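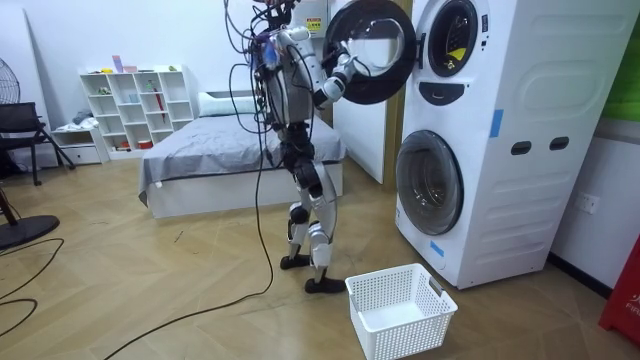

The washer and dryer, one on top of the other.

I have been reading the backs of laundry products again, which my family will tell you is a bad sign. This time it was a bottle of Nondel, a "fabric wellness rinse" that I bought in the big supermarket in Kirnport because it was on the end of an aisle and I am weak. It promises to "reset" your clothes. Reset them to what? To the sheep?

I should say that I have no training in any of this. I have washed clothes for a household for most of my adult life and I have a suspicious nature, and those are my qualifications. But I do think laundry is one of the last places where a company can say more or less anything to us and we'll nod and put it in the trolley. We'd laugh at a washing-up liquid that claimed to make plates happier. Put the same words on a lilac bottle with a towel on the front and off we go.

Take freshness. Nondel says it gives you 88 days of it. I read that three times in the shop. Who has a jumper that sits for 88 days between washes, and if they do, are they keeping it in a drawer, or are they wearing it? The small print on the back says the figure is for "items stored in suitable conditions", and it doesn't say what a suitable condition is. My guess is a sealed bag in a laboratory. My airing cupboard has a hot water tank in it and a smell of old candles, so I don't suppose it counts.

I tried it anyway. I did two loads of towels on the same setting, one with Nondel and one with nothing but the powder we always use. I dried them the same way and put them in two piles on the landing and asked everyone in the house to sniff. Opinion was divided. One person picked the Nondel pile because it "smelled of hotel". One picked the plain pile because it didn't. The towels themselves felt the same to me, except that the Nondel ones were worse at drying my hands, and I have since read in several places that softeners and rinses can do that to towels. It's a funny sort of wellness that stops a towel being a towel.

Then there is Goltia, the scent beads. A friend swears by them. They are little coloured pellets that you throw in with the wash, and as far as I can see they do nothing whatever to dirt. The tub doesn't even say they do, if you read it slowly. It says "boosts", "lifts" and "awakens". I've started looking for the verbs on packets. "Cleans" is a verb you can be held to. "Awakens" isn't.

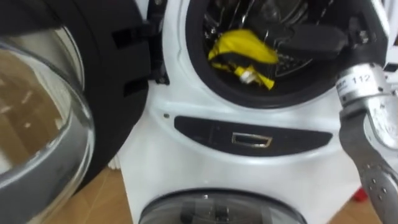 Filed under: Home and Household Grumbles

The one that really got me going, though, was Ackroyd. Ackroyd make a monthly subscription box of laundry sheets, and a leaflet for it came through our door in April. The sheets themselves I have no quarrel with. They're light, they don't leak in the cupboard and a relative of mine likes them for camping. What I object to is the leaflet, which says that over 4,000 households "can't be wrong". Of course they can! I've been wrong in every household I've ever lived in. And it doesn't say what they aren't wrong about. Did they say the sheets got stains out, or did they just sign up for the free box and forget to cancel it? I've done that with coffee, and with a magazine about ponds.

I rang the number on the leaflet to ask. I was on hold for long enough to fold a whole basket of socks, and then a very polite person told me the figure came from marketing. Well, yes.

For anyone who wants to know what we use, it's the supermarket's own powder, the plain one, a bit less of it than the box tells you. School shirts get a bar of soap on the collar first. I wash most things at 40 and I can't say I've noticed that anybody smells. If something comes out still dirty it goes round again, and if it's still dirty after that it becomes a gardening top. I have 8 gardening tops.

I may be missing something. If you've used Nondel and found that it did a thing you could see - and I mean see, on a stain, with a before and an after - please write and tell me, and I'll try it again on the tea towels. The rest of the bottle is under the sink. It cost too much to pour away, and I'm told it's quite good for getting the smell out of a bin.

Posted 1/2/25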